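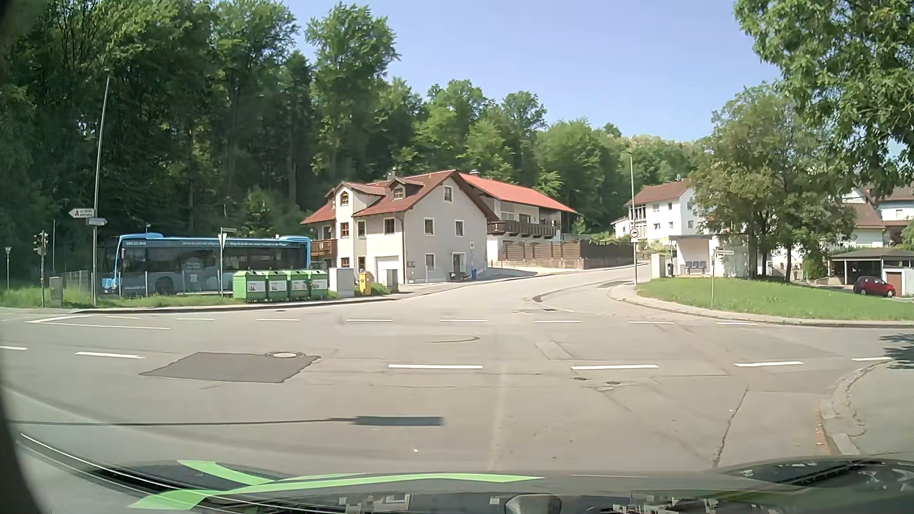 Hafþór Norðdahl replied at 9:40 am
Hi again, and sorry to be back so soon! I did everything you suggested last night. I signed out of the Osley timetable app, signed back in, turned the phone off and on (twice, for luck) and it's still doing it. My saved stop jumps back to the old one the minute I close the app. I catch the 52 every morning and it keeps giving me times for the 63, so you can imagine I've had a few brisk walks lately.

Support replied at 10:15 am
Good morning Hafþór, and no need to apologise at all, we'd much sooner hear from you than have you standing about in the cold. Thank you for trying all that. I've had a good look at your account over a cup of tea and I think I can see what's going on. You have two favourites saved under the same name, "Home", and the older one was made before the October update. The app gets muddled and picks whichever came first.

Could you try the following for me when you have a quiet minute?

1. Open the app and go to Favourites.
2. Press and hold on the first "Home" until the little bin shows up, then delete it.
3. Do the same with the second one. Yes, both of them!
4. Close the app fully, open it again and save your stop under a new name. Anything you like, as long as it isn't "Home".

Your trip history and your card balance won't be touched by any of this, I promise.

Hafþór Norðdahl replied at 12:05 pm
Right, I've done the first one and it went without a fuss. The second one won't budge. I press the bin and get a grey box that says "Error 1867, try again later". I've tried again later, and then later still. My wife has the same app on her tablet and her favourites are fine, though she's never called anything "Home" (hers is "Grímsdóttir corner", after the bakery).

Support replied at 1:30 pm
Your wife has the right idea there! Error 1867 means the favourite is locked on our side, so you could press that bin until dinner and it wouldn't shift. I've asked Plisavico, who look after the accounts system for us, to clear it. They ran it at lunchtime and I can see only an empty list now. Please leave the app closed for 40 minutes before you have another go, then carry on from step 4.

Hafþór Norðdahl replied at 4:50 pm
Saved as "Asov Road", closed it, opened it, and it's still there with the 52 showing. I'll check again in the morning before I set out and let you know. Thanks for being so patient with me.

Support replied at 5:05 pm
Lovely news, and it's been a pleasure. I'll keep the ticket open until I've heard from you tomorrow.

Status: waiting on customer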